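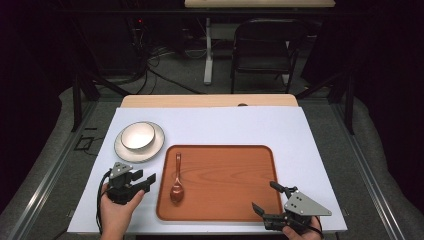
2 min read

Lost most of February to a dropout on the left gripper. Width reading freezes, log keeps running happily, no error. Out of 1021 episodes we've binned over 790 — gutting.

Swapped the Jendik driver board first. No change. Stavros Perić reckoned firmware, so rolled that back too, same thing. Cable strain is my bet now, it only seems to freeze when the wrist turns hard. New conectors on order.

Will update when they get here.

Search this blog

We use cookies. Accept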